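Search tips and how-tos... Go

Before You Buy a Helper Arm for the Kitchen: What I'd Budget For

I've been saving for a two-armed home robot for longer than I want to admit, and my spreadsheet has been through so many versions that I finally cleaned it up to share. Most of it applies to a one-armed setup too, so don't skip off if that's all you've got room for!

Start with a list of chores and leave the price tag for later. Mine says clear the counter, wipe the counter, put cups away. Next to each chore I wrote down the widest thing and the skinniest thing the hand would have to hold, and I took a tape measure to them (yes, even the dish soap).

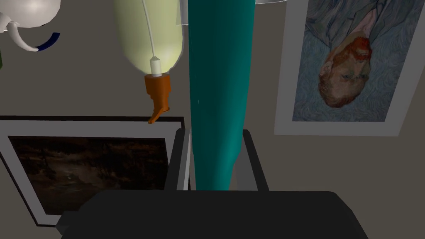
Then call the sellers. I asked both Mullitz and Resstead for the finger opening in inches, and I'd get that in writing before putting down a deposit. Ask what a spare pair of fingers costs while you're at it. I've set aside $311 for spares and pads, on its own line, so I can't quietly spend it on something shinier. 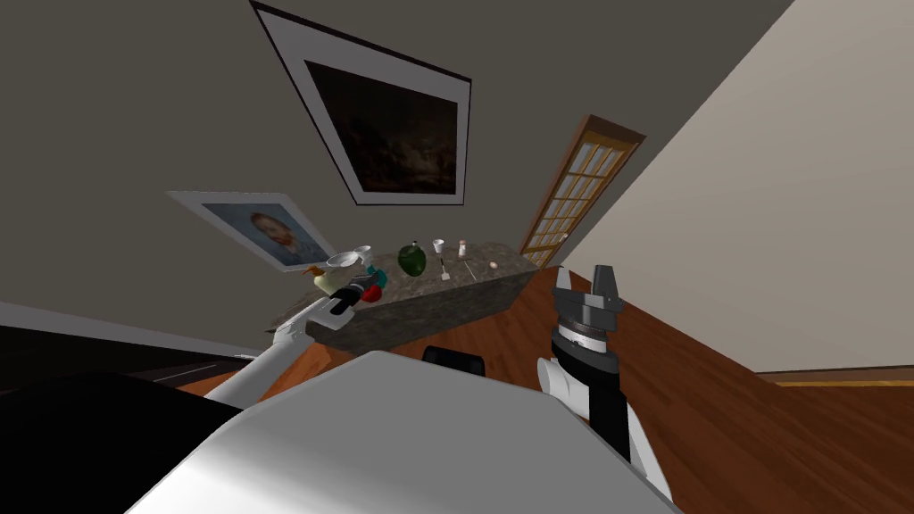
Reach is where I'd slow down and get picky. Go by your own counter, corner to corner, and mark where the base would have to stand. An island is a good thing to plan around, and so is clutter, so try the layout in a simulator with ordinary stuff left out. I like a mix along the granite, with a rubber duck at one end, a green bottle further down and a little cup with a utensil lying near it. If the arms have to lean for the far end, you want to find out before you pay for shipping.

Simulator time has its own line in my budget. Skaka is the one I've been pricing, and I'm planning on 40 hours of it spread over a few weeks. Pick the slow hours if your plan charges less at night, and keep a note of which trials you'd want to run again.

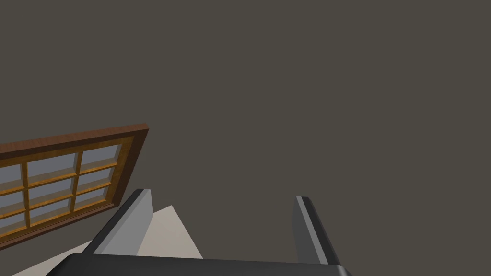

Now the dull stuff, which adds up fast. Floor mat, a dedicated outlet, delivery up the steps, and the service plan. I keep $1,000 back for all of that and don't touch it. My first draft had no delivery line whatsoever, and I felt pretty silly on Monday when I went back over it.

Get at least 2 quotes, and ask each seller what happens when the warranty runs out. I'm leaning toward the Ryu package myself, mostly for the longer service plan, but I haven't signed anything yet!

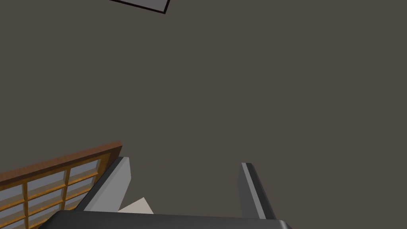
Open gripper, with the paned woodwork off to the left.

If you already have a budget sheet going, add a column for "can wait." Mine has the second set of fingers and the nicer floor mat in it, and they're staying there until at least December.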